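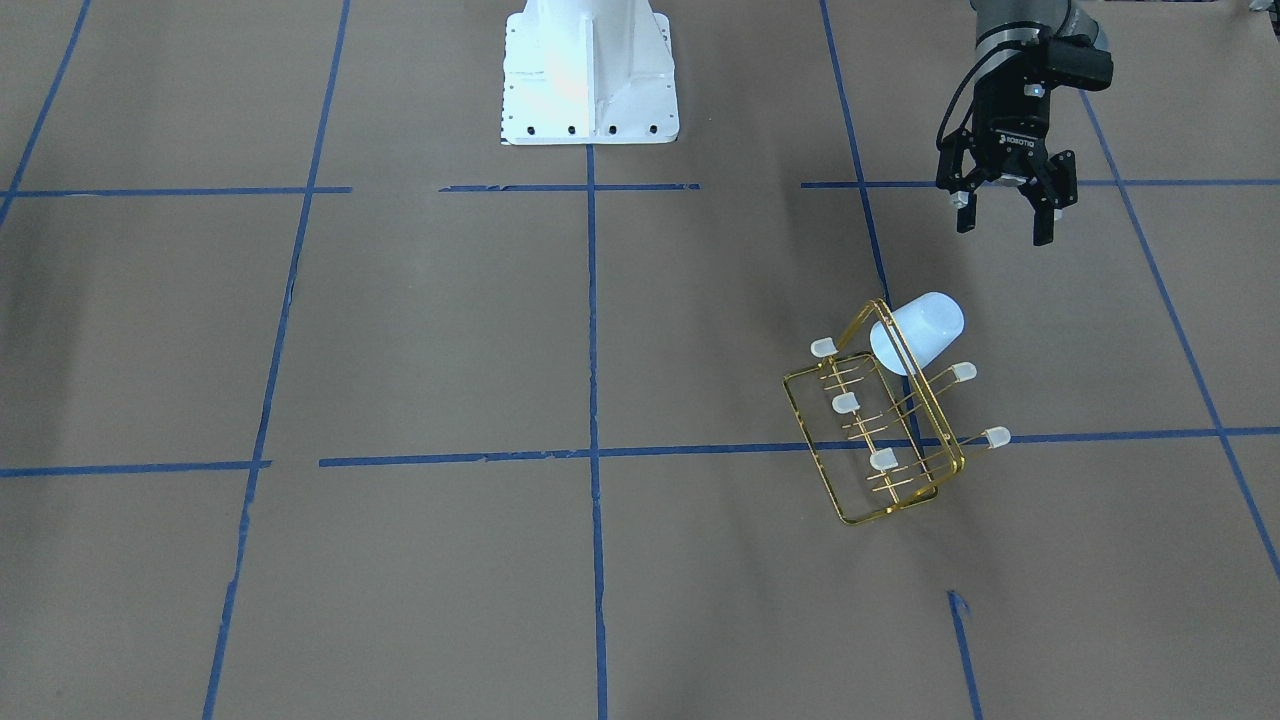 Qianru Xu replied that a listing which says "next episode: TBA" for a cartoon that finished years ago isn't missing data, it's wrong data, and that we should stop calling it a gap. I've come around to that, mostly. The `status` column was rebuilt because of it, and the old version is gone from the repo.

# rotuvico-airdates

Air dates, running order and renewal status for 200 animated television series, most of them made for children and most of them long over. Rotuvico is the name of the dataset and also of the small script that checks it. Neither one knows what's on TV tonight. If you want a countdown clock, there are plenty of sites that will show you one, and part of the reason this file exists is that I don't believe them.

Last full check: October 2019

## What's in it

| File | What it holds | How much I trust it |
|---|---|---|
| `series.csv` | one row per series: title, original broadcaster, country, status | fairly well |
| `episodes.csv` | one row per episode as first broadcast | depends on the series |
| `segments.csv` | shorts inside an episode, where a half-hour holds more than one | not much |
| `claims.csv` | what listing sites say, copied as found | not at all, on purpose |
| `disputes.md` | arguments we haven't settled | read it first |

The files are plain UTF-8, comma separated, with quotes around titles. Titles keep the spelling of the on-screen card when somebody has seen the card. When nobody on the project has, the `title_source` field says `listing` and you should assume the colour/color question was settled by whoever typed it in.

## Where the dates come from

There are 3 kinds of source, and they are not equal.

1. **Printed schedules.** Newspaper TV pages and the weekly guides. They were printed before broadcast, so they record what a station meant to show. A cricket match or a hockey game running long will not appear in them.
2. **Station paperwork.** Beswood, a regional broadcaster, let us copy its programming logs for the children's block. These are the best thing in the collection. They're also only for Beswood, which often ran episodes weeks after everyone else and in a different order.
3. **Listing sites.** Mainly Flesitz, which is large, tidy and full of confident nonsense. Everything from Flesitz goes in `claims.csv` and stays there until something from the first two kinds agrees with it.

I used to let a Flesitz date through if a second site had the same one. I've stopped. The second site had nearly always copied the first, typos included. There is a spelling mistake in the episode titles of one series that turns up on every site I looked at, and it's not on the title card.

## The status column

Values are `ended`, `running`, `unknown`. There used to be `cancelled` and `returning` too.

`cancelled` came out because hardly anyone can show that a cartoon was cancelled. Orders get filled and the show stops. A site that says "cancelled after season two" usually means it had two seasons, and the sad word was added by somebody who wanted a better headline. If you have a dated statement from a broadcaster or studio, open an issue and it'll go in the `notes` field with the wording intact.

`returning` came out because it was a guess every single time. We had Kartha marked as returning for a whole year on the strength of a fan page quoting a different fan page. Kartha has not returned. It may do so one day and I'll be glad, and the column still should not have said it.

`unknown` is a real value. Please don't fill it in for us.

## Kartha, as a warning

Kartha gets its own section because it's the series people write in about, and because it shows how bad this can get.

- The production order and the broadcast order differ from the second episode on. The disc release follows neither.
- Half-hours were split into two segments for repeats, and some sites count segments as episodes. That's how you get two episode guides for the same show where one is double the length of the other.
- The finale was held back. Beswood's log has it in November, in a Saturday morning slot, with no note beside it. The printed guide for the same week lists a repeat. I believe the log. One contributor believes the guide, and the argument is in `disputes.md`, unedited.
- A "lost" episode is listed on Flesitz with a full plot summary. No log, guide or disc has it. It's in `claims.csv` and I'd put money on it staying there.

## Fields in `episodes.csv`

- `series_id`: short text key, matches `series.csv`
- `ep_broadcast`: position in first broadcast order
- `ep_production`: production code if it appears in paperwork or credits, otherwise blank
- `title`: see above
- `first_aired`: ISO date, or year and month only, or blank
- `station`: where that date is from
- `evidence`: `log`, `guide`, `both`
- `notes`: free text, sometimes grumpy

A blank `first_aired` means we don't know. Software that reads a blank as the first of January is the source of an impressive number of New Year's premieres elsewhere on the web, so check what your import does before you make a chart.

Time zones are the other mess. A date is the local date at the station named. An evening broadcast in Vancouver and the same broadcast in Halifax may look a day apart if somebody has "helpfully" converted them, which has happened to this file once already. The bad version was public for 6 days. If you downloaded a copy where Halifax is always a day ahead, throw it out.

## What we leave out

No ratings, no viewer scores, and no "is it worth watching" field. People ask. A score for a kids' cartoon on a listing site is adults voting on their own childhoods, and I can't see what anyone would do with it apart from sort by it.

No cast lists either. Voice credits on older shows are often one card for the whole season, so any per-episode cast list has been worked out by ear by somebody, and I'm not qualified to check it. The same goes for writers on shows with a shared story credit.

No images, clips, theme songs or plot summaries. Those belong to other people.

## Known problems

The sample isn't random. It leans hard toward shows that Beswood carried, and toward shows that somebody liked enough to type up. Don't use it to say anything about "cartoons in general", how long they last, or what day they premiere. Somebody did a nice-looking graph showing that kids' programmes are mostly launched on Saturdays. In this data, yes, since that's when Beswood's block ran.

At last check 300 episode rows had a guide date and no log. Treat those as the planned date. I'd guess most are right, but a guess is what I'm complaining about in the rest of this file.

`segments.csv` was typed from discs by different people who didn't agree on whether an opening gag is a segment. I keep meaning to redo it. Until that's done, please don't join it to anything and then tell me the totals are off.

Dubbed versions are mixed in for a few series where the English broadcast is the only one we could document. Look for `dub` in the notes. The original air date may be years earlier and we don't claim to have it.

## Running the checker

```
python rotuvico.py check series.csv episodes.csv
```

It looks for duplicate positions, dates that go backwards, and evidence codes with no station. It can't tell you a date is correct. A file with no errors is a file with consistent dates, and Flesitz would pass too. Backwards dates are warnings only, because some shows really were aired that way.

## Sending a correction

Open an issue with the series, the episode, the date you think is right, and what you saw it on. A photo of a printed guide page is ideal. A link to a listing site will be thanked and closed. "I remember watching it after school" is not evidence, though I've enjoyed reading those, and twice it pointed us to the right week of newspapers.

Please don't send bulk edits made by a scraper. We've had them. They take far longer to pull out than they took to send, and the person behind them has usually lost interest by the time I ask where the dates are from.

## Licence

The tables are free to use and change, with credit to the project. Beswood's logs themselves are not ours to hand out, so requests for scans will be turned down. `claims.csv` is kept for comparison only; if you republish it as fact, take our name off it.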